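Open homes morning at Tollness
14 May 2024

I'd been looking forward to the Tollness open day ever since I missed the last one in November, and it was worth the wait. If you haven't been, a handful of households open their doors for the day and you wander from one to the next with a photocopied map and a sticker on your jumper. This year's theme was sorting and clearing out, which sounds dull as dishwater, but I came home buzzing with ideas and promptly emptied my own pantry onto the floor.

Getting there
I caught the bus to Ellis and walked the rest, more than 3 km with a thermos banging against my hip. Parking on Kelden Road was full before I got there, so no regrets. Entry was a gold coin and there was tea in the hall at Biltano House, plus a lemon slice I would happily have paid real money for.

The house with the maroon border
My favourite by a mile! I'm a floor person (I always look down first) and the tiles in the main room have a dark maroon border of interlocking lines running across the pale floor towards the middle of the room. I'd love something like it in our hallway. There's a dark wooden chair with a round, flower-like cutout carved through the back, and behind it a tall white fridge with packages and boxes stacked on top, the way every fridge I've ever loved has been. I also noticed a red fire extinguisher down on the floor by the fridge and have put one on my own list.

Through the wide doorway is the kitchen, and oh, the teal tiles! They cover the front of a long counter that wraps around the back and the left side, with bottles and utensils lined up along the top where you can grab them. Pale light comes in through the barred window. I stood there far too long and had to be politely squeezed past.
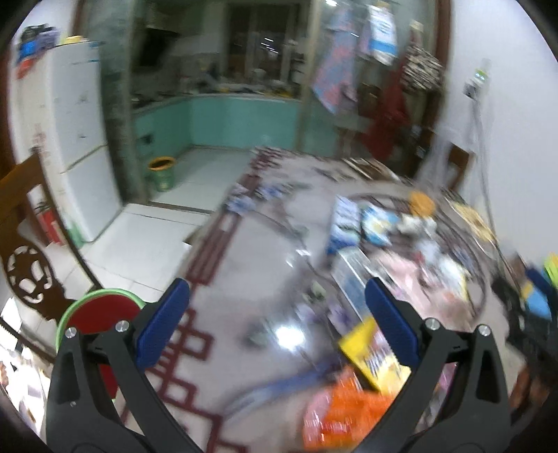 The medicine sort-out
The other half of the visit was at the big table, and this was the part I learned most from. The job was going through the household's medicines and packets and deciding what stays. I was itching to join in. The tabletop is gorgeous too, pale and marbled with dark red lattice lines and a big lattice circle, and purple flowers printed on it, so even a pile of odds and ends looks rather festive.

One yellow and white box caught my eye because of the cartoon bear in the corner. It's labelled in Chinese with Cefixime Granules in English alongside, and the flap at the top is torn, just like every medicine box in my bathroom drawer. Next to it were a small blue and white carton, a clear plastic bottle with a white cap, and a fair bit of crumpled wrapping.
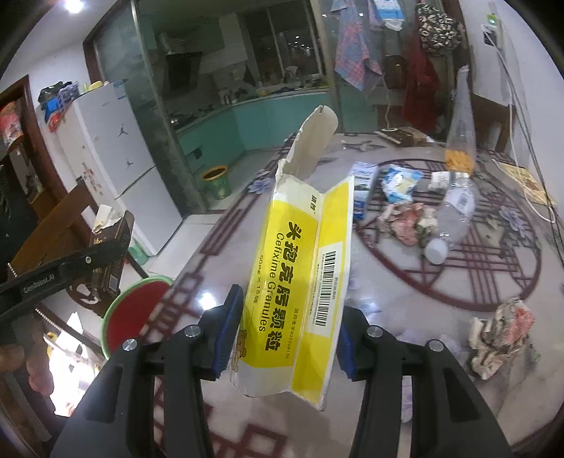 I came away with a few rules for home. Keep the box with whatever belongs in it, leaflet included. Read the date before you read anything else. Wrappers go straight in a bag — don't let them sit among the things you're keeping or you'll pick up each one twice. Anything old or unwanted goes back to the chemist, never down the sink. I've already done the drawer beside the stove and found a tube of cream older than our dog.

Odds and ends
Wear shoes that slip off easily. The map has the last two houses the wrong way round, so if you think you're lost, try across the road. The tea hall shuts earlier than you'd expect and the lemon slice goes well before that.

I didn't get to the garden at the far end, which everyone on the bus home was raving about, so that's first on my list for next time. If anyone knows where to find maroon border tiles like those, please leave a comment!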